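Ticket status: Open (reopened by customer)
Product: Ridora shared calendar, desktop app
Reported by: Nathalie Baert
Assigned to: Vicente Leiva

Nathalie Baert, 9:12
Three of our recurring bookings show up one hour late for everyone in the Koster office and at the right time for everyone else. It started in March after the clock change. I was told last year that this was fixed. I have my doubts.

Vicente Leiva, 9:40
Thanks for the report. Please sign out, clear the local cache and sign back in. That clears up most display problems.

Nathalie Baert, 10:05
Did that on two machines. Same result. I also don't see how a cache on my laptop would move a booking on Liesbeth's.

Vicente Leiva, 10:31
Understood. Can you check that the time zone under Settings - Region matches the one in Windows?

Nathalie Baert, 10:48
It matches. It matched before I opened the ticket too, and I said so in the web form, which I assume goes somewhere.

Ruben Schouten (second line), 13:20
Taking a look. I see 16 recurring series on the account and only three are wrong. All three were created through the old Zeltar import. My guess is the import saved them with a fixed offset and no named zone. Please open one, choose Edit series, pick the zone again from the list and save.

Nathalie Baert, 13:55
Did it for the one called "Room 2 weekly". It's right for me now. Liesbeth Timmermans says hers still shows the old time, and she has restarted twice. So I wouldn't call that a fix yet.

Also, the attachments on that booking have lost their names. They do still open.

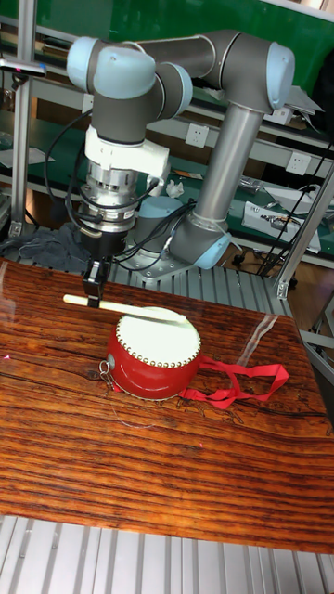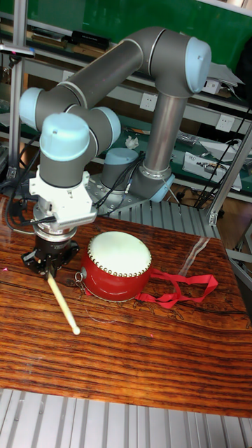 Ruben Schouten, 14:26
File names are stored with the series, so saving it may have reset them. I'll log that separately. For Liesbeth: has she accepted the updated invitation? Until she does, her copy keeps the old offset.

Nathalie Baert, 14:50
She never received an updated invitation. I checked her junk folder with her. If the app is meant to send one, it didn't.

Ruben Schouten, 15:17
Then the silent save is probably the real fault. Passing this to Marloes De Haan on the sync team. Please leave the other two series as they are so she can compare.

Nathalie Baert, 15:22
Fine, but people are turning up at the wrong hour in the meantime. Please don't close this one automatically like the last one.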